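Notes on the pose drift problem, April

The last post ended with our demonstration set split into clips that trained well and clips that did not. I have since found most of the difference. It is in the trajectories, and the policy has little to do with it.

We collect with a hand-held gripper and a single fisheye camera, then recover the tool pose from video with visual-inertial SLAM. The set has 604 clips. Of those, 102 fail outright: tracking is lost and the clip gets dropped. These cost time and do no other harm. The trouble comes from clips that finish tracking with a wrong path and pass the filter anyway.
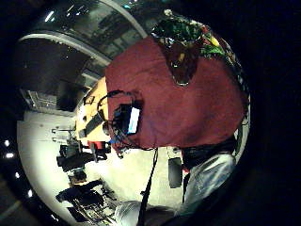
The old filter looked only at the fraction of tracked frames. A clip dominated by smooth cloth at close range can score well on that measure, with nearly all the features sitting in a thin band of background. Rotation comes out fine. Translation along the viewing axis does not — the tool seems to stop short of the target, and the policy learns to stop short too.

Nigel Catterall suggested scoring how features are spread over the fisheye circle instead of how many there are. I divided the circle into 11 sectors and took the entropy of the inlier counts per frame. Clips with a low median go back to Masanja, our offline solver, for a second pass with the gyro weighted more heavily. Each frame is capped at 700 features, same as before.

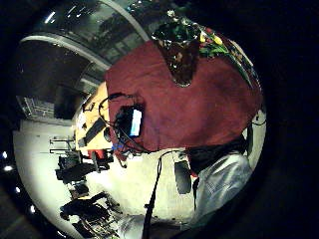 ## Filed under: calibration, SLAM

The second pass repairs most of the short-stop clips. It does nothing for clips where the clocks disagree, and I had been mixing the two groups together. A constant time offset between camera and IMU shows up as error during fast wrist turns and vanishes when the tool is still, so it is easy to separate once plotted.

I now estimate the offset per session and write it into the clip header. The retrained policy is still running. Grasp results will go in the next post, along with the sector code.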